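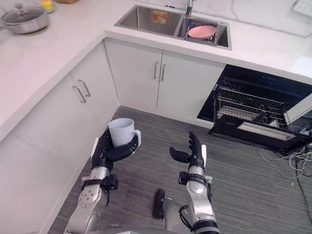 By Lenore Vasik, Kids' Pages Editor

Print this page | E-mail this page

How Does a Website Know Your Password Is Right?

When you log in to a game or a school website, you type your password and the site lets you in. You might think the site has a big list of everyone's passwords and looks yours up. A well-built site doesn't keep a list like that. It keeps something else, called a hash.

What is a hash?

A hash is what you get when you put a word through a special kind of math. The math mixes the letters up so much that the result looks like nonsense. The same word always gives the same nonsense. If you change even one letter, the nonsense comes out completely different.

You can try a very simple one on paper. Give every letter a number, so A is 1, B is 2, and so on up to Z, which is 26. Now take the word CAT. C is 3, A is 1, and T is 20. Add them up and you get 24. That is your hash.

If you only told a friend "24," your friend couldn't be sure you started with CAT. It could have been ACT, or plenty of other words. Real hashes are much longer than two digits, and the math is much harder, so it is very unlikely that two different words will end up with the same one.

What happens when you log in

Say you sign up for a drawing game called Gatico. You pick a password. The site hashes it, saves the hash, and does not save the password.

The next day you come back and type your password again. The site hashes what you typed and compares it to the hash it saved. If they match, you are in. If you made a typing mistake, the hashes don't match and you have to try again.

This is also why many sites can't tell you your old password when you forget it. They don't have it. They can only help you make a new one.

Why go to all this trouble?

Sometimes people break into a company's computers and copy what is stored there. If the passwords were saved as plain words, the thieves could use them right away. With hashes, they have to guess.

Guessing works like this. The thief's computer takes a word, hashes it, and checks whether the result is on the stolen list. Then it tries the next word. Computers do this very fast, and they start with the passwords people use most. If yours is one of the 100 most common passwords, it will be found almost at once. A short number like 2659 doesn't last long either.

A pinch of salt

Good sites add one more step. Before hashing your password, they stick some random letters and numbers on it. This extra bit is called salt. Every person gets a different salt, so two people who both picked "rainbow" will have different hashes - and the thief has to do the guessing separately for each of them.

What you can do

Make your passwords long. One with 16 characters or more is a good choice. Four words that don't belong together are easier to remember than a jumble of symbols. Don't copy an example from a book or a web page, including this one.

Use a different password for each site. Ask a parent or another adult you trust to help you keep track of them.

Try it yourself

Use the paper hash from the start of this page on your own first name. Then see if you can find another word that adds up to the same number. When two words share a hash it is called a collision.

Words to know

Hash - the scrambled result you get from putting a word through the math
Salt - random characters added to a password before it is hashed
Collision - two different words that give the same hash

Page updated 11/08/2019

Contact us | Copyright Parry Kids' Pages | Back to top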